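The Salt Ledger by Traian Bratu
Reviewed 10/16/20

I picked this one up in August after finishing a run of police procedurals and wanting something slower. It is a mystery, but the death doesn't happen until chapter 11, and before that you get a long stretch about a family business in a river town called Lerska. If you need a body on page one, you may struggle.

The main character is Lazăr, a retired bookkeeper who is asked to go through the old accounts of Gasix, the fuel company where he worked for most of his life. He finds 77 payments to a supplier called Firkard that nobody in the office remembers dealing with. The man who hired him stops returning his calls. Lazăr keeps reading the ledgers anyway, mostly out of stubbornness, and that stubbornness carries the book.

I liked him a lot. He is rude to his sister, he eats the same lunch every day, and he is bad at lying, which gets him into trouble twice. The sister is the best thing in the novel. She only appears in four scenes and I wanted more of her, especially after the argument in the kitchen.
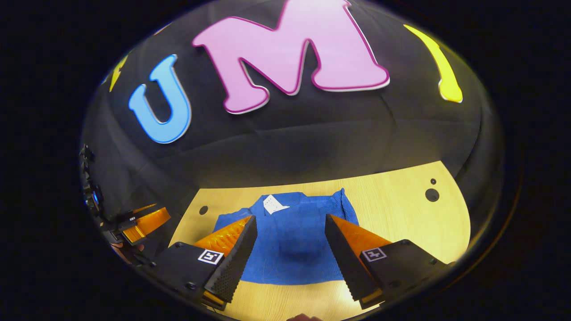
The middle third drags. There is a train journey that takes up most of two chapters and could have been cut to a few pages. Bratu also likes to end chapters on a question, and by the sixth or seventh time I had started to notice it instead of worrying about the answer. The accounting details are explained well, though. I have no head for numbers and I could follow how the money was moved and who must have signed for it.

I guessed who was behind Firkard well before Lazăr did. I did not guess why, and the reason made sense when it came. The last chapter leaves one thread open, the missing letter from the first ledger. I went back to the early chapters to check if I had skipped something. I hadn't, as far as I can tell.

I read the paperback. The print is a decent size, and there is a map of the town at the front that I looked at more than I expected to. There is a list of characters too, but it gives away a marriage that is meant to be a surprise, so leave it until you're done. I found a few typos, including one place where the sister is called by her mother's name.

There is some swearing and one violent scene near the end, which is short. My book group would probably split down the middle on this. I'd read another by the same author, and if there is a second book with Lazăr in it I would hope for more of the sister and fewer trains.

4 out of 5. I would have given it a little less if not for the last 50 pages or so.

7 people found this review helpful | 4 comments | Share

Contact | Copyright 2020, all reviews remain the property of their authors | Back to top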